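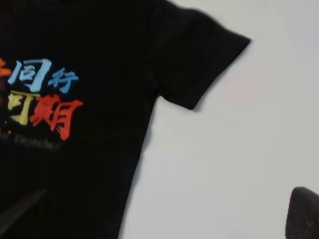

Femke wants it on the record that you never press a print from the front, and she wants it in my handwriting so I can't pretend I didn't hear. Fine. Written down, Femke. Inside out, or with a sheet of baking paper over the letters, and the iron never goes straight on the ink.

10/03/2020, workroom, the T-shirt pile

So I spent most of the afternoon on folding methods, and I have opinions now! We've been arguing over whether the black tees should go on the shelf as rectangles or rolled, and I wanted to settle it before the Jurnmont order eats the whole table.

Started with the black one with the lettering, the blue 同行 up top. I laid it flat and smoothed it from the middle out toward the sleeves. Black cotton is a pain on a white table (every speck of lint shows up once you lift it, on both of them). The Malto lint roller is down to its last few sheets, so somebody please put it on the list.

Method one, the shop fold. Face down, side in to the middle, sleeve back on itself, same on the other side, then bottom up to the collar. Looks great from the front, but our print is wide, so the fold lands right in the lettering. I left it under the 500 g weight while I had coffee and there was a faint line down one of the characters when I opened it up. It did relax after a while. I still don't like it.

Method two, wider. Same thing but only the sleeves and a narrow strip of the body go in, so the whole print stays flat. Takes up more shelf, and the stack leans if you go too high. Tineke says cut a board. I cut one out of the back of an old Skerkell box, 300 mm by 400 mm, and it helped a lot, everything comes out the same size and I stopped fussing with the corners. Slightly too long for the small sizes, will trim or make a second one.

Method three, rolling. Jolien loves it for travel and I get it, but on a shelf you can't tell one black shirt from another and they creep forward and drop on your feet. Also the sleeve hems came out wavy. No.

Going with method two and the board unless someone yells. Tissue between the shirts so print never touches print, we have a pack of 200 sheets in the drawer under the cutting mats.

Still open:
- does the yellow mark if it sits on tissue for a month? Leave one stack alone until November and look
- Luuk's question about hanging them instead. We don't have the rail space, but I'll measure
- second board for the smalls
- lint roller!!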